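Can a Robot Do Your Chores Yet?
2021-11-27
For readers ages 8 to 11

Maybe you have seen a video of a robot folding a shirt or pouring a glass of juice. It looks easy. The music is cheerful, the kitchen is very clean, and at the end you think, great, when do I get one?

Before you clear a space in the closet, let's ask some rude questions. Was the video sped up? How many times did they try before it went right? Was a person steering the robot with a remote control? Those things are often left out, and they matter a lot.

Take a job that sounds simple: putting together a table lamp. You need a base, a rod, a socket for the bulb, a cord and a round shade or globe. You could probably do it with a grown-up in the time it takes to eat a sandwich. Your hands would do clever things without asking you first. They would squeeze harder on a heavy part and softer on one that might break. If something slipped, your fingers would catch it before you had time to say "oops."

Now try it the robot way. Many robot arms have just two stiff fingers that open and close. Put on a pair of thick mittens, pick up two spoons, and use only the spoons to lift a ping-pong ball. Go ahead, we'll wait.

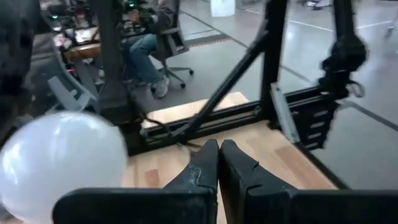 How did you do? Smooth, round things are awful to grab because there is no corner to hang on to. Squeeze in the wrong spot and the ball shoots off across the room. A robot has the same trouble, and it may not even notice that the ball is gone. Some robots will carry on and carefully put nothing at all into the box.

Cords are worse. A ball stays the same shape, but a cord changes shape each time you touch it. Nudge one loop and three others move. Your brain is used to this from shoelaces and headphones. A computer has to work it out, and it often works it out wrong.

Then there is all the other stuff on the table. Real tables have markers on them, and cups, and things that belong in another room. You know a marker is not part of a lamp. A robot knows that only if it has learned it somehow.
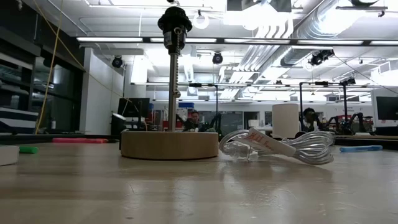 My robot vacuum works fine, so I think you are being too hard on them, writes Skastar. It does the whole downstairs and I only have to rescue it from the rug sometimes.

Fair enough, Skastar, and we like robot vacuums too. But look at what yours does. It rolls on a floor and sucks up dirt. It never picks up your socks first, and it can't carry the lamp out of the way. One chore, on one flat surface, with you on rescue duty.

Factories do have robots that work all day. Most of them do the same move over and over, with each part waiting in exactly the right place. Suppose one of them got its job right 1,000 times in a row. Shift the part over by the width of your thumb and it might miss completely. Your bedroom is not set up like that. (We haven't seen it, but we feel sure.)

So, can machines do chores yet? Some can do bits of some chores, slowly, with a person nearby. People are working hard on the rest, and it may get much better. When someone says it's already solved, ask to see the robot do it in a messy room it has never been in, with no cuts in the video.

In December we will look at dishwashers, and whether a dishwasher counts as a robot. Send us your vote and your reasons. And please put the spoons back in the drawer.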